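Sun 22 March — Palen trial, bench notes

Back on the Palen pick kit today. The loaner goes back to Stinden in June, so I'm trying to get the boring measurements done before anyone asks me for an opinion. I have opinions anyway, see further down.

First thing, the setup. Their quick start has you run the whole calibration again every time you move the bin, even a little. I skipped it the first time (lazy) and the picks came in off to one side, which I deserved. Ran it properly, went and made coffee, came back to a green check. It's slow but it does work, and once it's done you can leave it alone all day.

I wanted to push the count higher this session. We're at 1,263 logged attempts and the Seltport people quote their numbers over 3,000, so comparing the two right now is pretty meaningless. I'd like to get past 1,695 before I write anything up, that being where we stopped with the old Ung kit. At least then it's like for like on our own arm.

Soft stuff is still the interesting part. The zipper case is my favorite thing to throw in there, it's big and the fabric-like top gives the planner something to think about. Palen's default grasp goes for the middle of it every time. With the width setting opened up two notches it seems happier, but I changed the approach speed in the same run like an idiot, so don't quote me on that one. Redo with only the width changed.

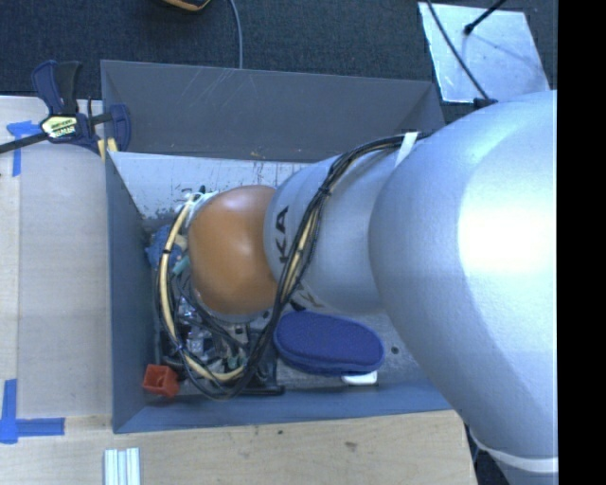

Then there's the walls. The planner is really timid near them. Anything that ends up against a side gets put at the bottom of the list, and if it's the last thing left the software will sit there replanning for ages before it gives up and throws a "no valid approach." I got seven of those today. You can shrink the wall margin in the config file — it's not in the menus, I had to go digging — and I took it down by half. No contact warnings after that, but I only ran it for the last hour, so let's call it promising and leave it there.

Things I like so far: the log files are plain text and I can read them without their viewer. Restarting after a stop takes one button. The pick preview is great, I'd happily use that screen with any other kit.

Things I don't: the license dongle. The fan noise from the controller. Also the manual has two different values for the same payload setting, on facing pages no less! I used the lower one. Sent Palen a message asking which is right, and they're usually quick to answer, so check the shared inbox before you touch that field.

Cost came up again at lunch. The subscription is the sticking point, the hardware price is fine. If they'd sell us the planner outright I'd stop grumbling. Ung was clunkier but we owned it.

For whoever's on next: config with the smaller margin is saved as a separate profile, the factory one is untouched. Please start from the factory one for the width test. Logs are in the usual folder, and I still have to rename the second batch — it went in under yesterday's label.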